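Builders and testers wanted for the Tarkville server

Hello! I run Tarkville, a small survival server that's been going for years on my savings and a lot of tea, and I'm after some new people to help me finish the next big thing.

We've got 2,114 registered players, though on a normal evening you'll see 62 or so of them online, mostly arguing over who gets the good sheep. They've explored pretty much everything, so I'm adding two new towns before April. Skevongate is a harbour built into a cliff, with a market and far too many stairs. Trondgate sits underground at the other end of a minecart line and is, at the moment, a very large hole.

I need 7 people. Four builders for Trondgate, two testers who enjoy breaking things, and one person who can write quests and shop signs that don't all sound like me. You don't need to have done it before! I'd love to see a house you're proud of, or even half of one.

It's unpaid, I'm afraid, but you get a rank, a plot in Skevongate and 300 emeralds to spend in game. I'd ask for two or three evenings a week, and a working microphone helps (typing is fine if you're shy). Over 16s only please, Java edition only.

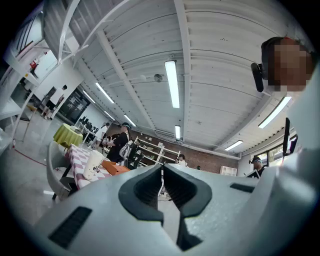
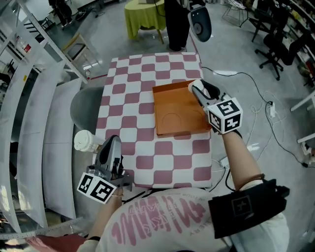

To apply, send a message to Marchuk on the forum with your player name, your time zone and a few screenshots of your builds. Please don't apply in server chat, I lose everything in there. Applications opened on Nov 1, 2023 and I'll keep the thread pinned until all the places have gone. If you apply as a tester, tell me about the best bug you've ever found, I really do want to hear it!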